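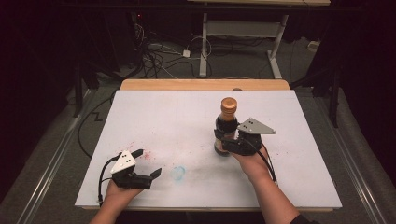
Cleaning a White Work Board

Boards with a smooth white surface are issued to all shared rooms at the Fundcombe site. They show every smudge, crumb and pen mark, and a short routine after each session keeps them fit for the next group. These instructions were last revised on 16/04/2024.

Before you begin

Collect the following from the Stokero cabinet: one soft dry brush, two lint-free cloths, a bowl of lukewarm water with a few drops of dish soap, and a plastic scraper. Scouring pads and steel wool must not be used on any board.

Step 1. Clear the surface

Remove bottles, jars and other items from the board. Lift each item straight up. Sliding a glass base across loose grit will scratch the coating. Check that caps are tight before laying any bottle on its side.

Step 2. Remove dry material

Brush crumbs and flecks toward one corner and collect them on a sheet of paper. Red and orange particles call for particular care, as many of them stain when damp. Do not bring a wet cloth near the board until this step is complete.

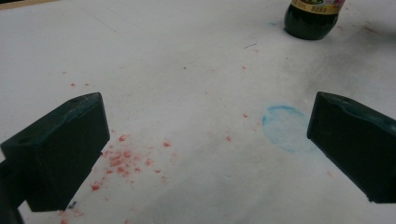 Work from the outside of a patch toward its middle, so that single specks are drawn in and the patch does not spread. Where the board lies on carpet, keep the paper flat against the edge to catch what falls.

Step 3. Treat gray smudges

Wipe with a damp cloth in straight, overlapping strokes. Rinse the cloth often. Gray haze usually needs two passes.

Step 4. Treat drawn marks

Outlines and rings in light blue may be placement marks. Ask the room coordinator before removing them. If removal is approved, hold a damp cloth over the mark for 55 seconds and wipe once.

Step 5. Dry and inspect

Dry the board and any wooden edging at once with the second cloth. Leave the board uncovered for 12 minutes before placing anything on it.

Stains that remain should be reported on Form 128, available from the Zallberg office.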